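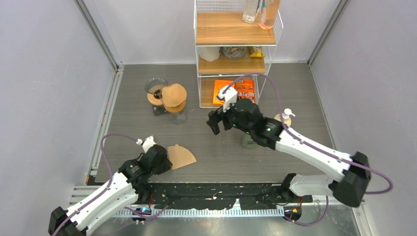 The Mota pair on my bench, with the coffee things laid out.

I bought the Mota two-arm kit from Kimirport in March for £839, and it's been a lovely, slightly maddening companion ever since. The arms bolted down without a grumble - the cables took me a whole evening, mind you, and I'm still fussing with them.

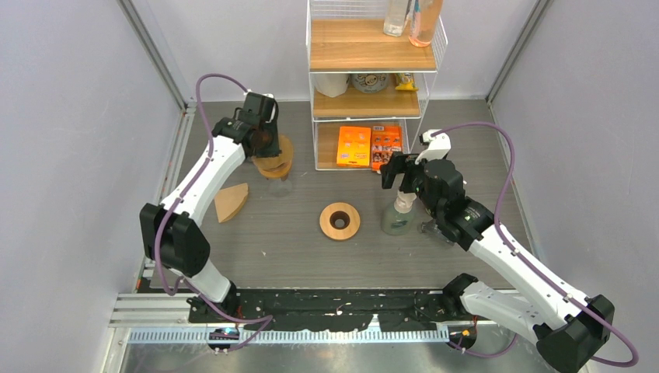
Gripping is where it shines, and I've grown ever so fond of it. I do wish the purple leads were shorter, and the manual (all 77 pages!) skips calibration. Still, I'd happily buy it again.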